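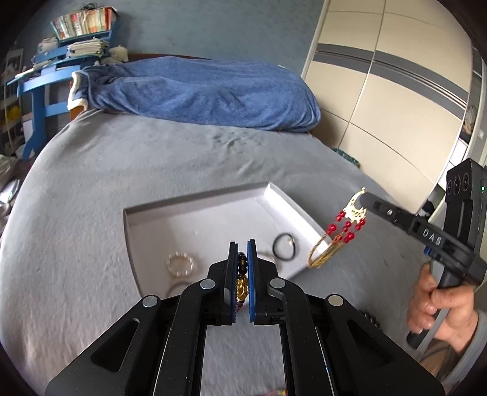

MEDIA RELEASE

Tronside beading and jewellery fair back for a fourth year, stallholder spots open now

18 August 2026

For immediate use

The Tronside Bead and Jewellery Fair is on again, and this year it is moving to the bigger hall at Pralmont. Three days, Friday night preview included, with makers coming in from all over the district. Stallholder applications are open from today.

Last year 142 people put their names down for a workshop and a good many missed out. Organisers heard about it, loudly. So more workshops this time, more chairs, and a proper booking page instead of the paper sheet at the front desk.

Fair coordinator Ebony Rakena said the move to Pralmont had been on the cards since April.

"We'd outgrown the old place. You couldn't get a pram between the tables and the people at the back had no light to work by. If you've ever tried to thread a size 11 seed bead under a flickering tube you'll know what I mean," she said.

"Pralmont has big windows down one side and the stalls can spread out. Parking's better as well. I'm really pleased with it."

What's on

Friday night is the preview, ticketed, with supper. Stalls open to ticket holders only, and makers will be at there tables for a chat. Saturday and Sunday are open to everyone, gold coin at the door, kids free.

The stalls cover beaded work, silver, enamel, resin, leather cord and secondhand costume jewellery. The secondhand tables were the busiest thing in the building last year and have been given their own corner near the side door. Bring cash for those, not all of them take cards.

The repair table returns. Bring a broken necklace, a stretched bracelet, a brooch with a dodgy pin. Small jobs done while you wait, larger ones written up with a quote to take home. No watches please. No stone resetting either - that needs a bench and the table hasn't got one.

Siddiqui Beads, the wholesaler out on Wolo Road, is again the main supporter of the fair and is supplying all the workshop materials. They will also run a by-the-scoop counter on both days. Glass, wood and seed beads, sorted by colour.

Workshops

Each session runs 90 minutes and all materials are included. You keep what you make. Sessions on offer:

First bracelet. Elastic and round beads, finishing knot, adding a pendant. Ages eight and up, under-12s with an adult.

Knotting between beads. Silk thread, tweezers provided. Some patience needed. Suits people who have done a bit already.

Restringing old necklaces. Bring your own piece. Please check the clasp first and if it's broken say so when you book so a spare can be set aside.

Wire wrapping basics. Bring reading glasses if you use them.

Peyote stitch for beginners. Always the first to fill up. Runs on both Saturday and Sunday this year, same content each time so no need to book twice.

Bookings open to fair members first and then to the public two weeks later. If a session is full, join the waitlist. Places do come up, often the night before, so keep your phone on.

Ms Rakena said the beginner sessions were the heart of the weekend.

"We get grandparents and grandkids in together, we get blokes who've been dragged along and end up staying for the second session. One woman last year made a bracelet on the Saturday, came back Sunday and bought her own tools. She's got a stall this year."

Makers' display

New this year is a judged display in the foyer. Open to anyone, member or not. Classes are bracelet, necklace, earrings, brooch and a junior class for under-16s. One entry per person per class. Work must be your own and finished in the past two years. Kits are fine in the junior class but not in the others.

Drop off entries at Pralmont on the Friday before noon, labelled with name, phone number and class. Pick up Sunday after close. Anything left behind goes back to the fair office and you'll need to ring to collect it.

Ribbons for first and second in each class, plus a people's choice voted on by visitors. Siddiqui Beads is giving a voucher for the people's choice winner.

Stallholders

A full table or a half table, with power available along the north wall only. Ask early if you need it. Handmade work or secondhand jewellery, no imported finished stock. Applications need three clear photos of your work, a short note on how it's made, and a copy of your public liability cover. If you don't have cover, get in touch, there is a group option for first-timers.

Set-up is Friday from early morning. Trolleys at the loading door, first in first served. Please don't block the fire exit with tubs, this was a problem last year.

Stallholders will be told either way within a month of applications closing. Late applications go on a reserve list.

Getting there

Pralmont hall is a short walk from the Tronside bus stop. Parking at the rear, overflow on the grass if the weather holds. Step-free entry by the side door and an accessible toilet in the foyer. A quieter hour will run first thing Sunday, music off and the PA kept for emergencies.

Tea, coffee and sandwiches all weekend from the kitchen. A sausage sizzle on the Saturday, onion extra.

"Come even if you've never picked up a needle," Ms Rakena said. "Have a look, have a cuppa, get your nan's beads fixed. Theres no pressure to buy anything."

Dates, stall fees and the full workshop timetable are on the fair's booking page and in the printed program, out soon at the library and at Siddiqui Beads.

Media contact

Ebony Rakena, Coordinator, Tronside Bead and Jewellery Fair. Available for interview most mornings, afternoons by arrangement. Makers can also be put in touch for local stories - please allow a day or two.

ENDS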